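Skukcombe puts off robot order, will rent two grippers first

30 August 2020 – Skukcombe will not buy the 50 robot cells quoted by Jelance this year. "The quote assumes every cell works from the first morning," said purchasing lead Hortensia Ayala. "I have yet to see one do that."
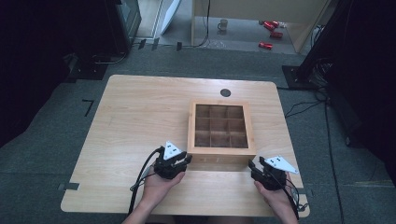
What will the company spend instead?
It has set aside $1,781 for a trial in September, cables and stands included.

The trial covers one job, packing tea boxes. Spare jaws cost $545 a set and were missing from the first quote – so was training.

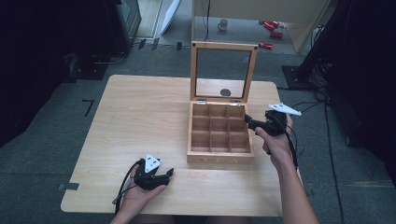
Ayala wants some 1,000 packed boxes on record before anyone talks about a lease. Questions go to Segundo Huaranga in the Skukcombe press office.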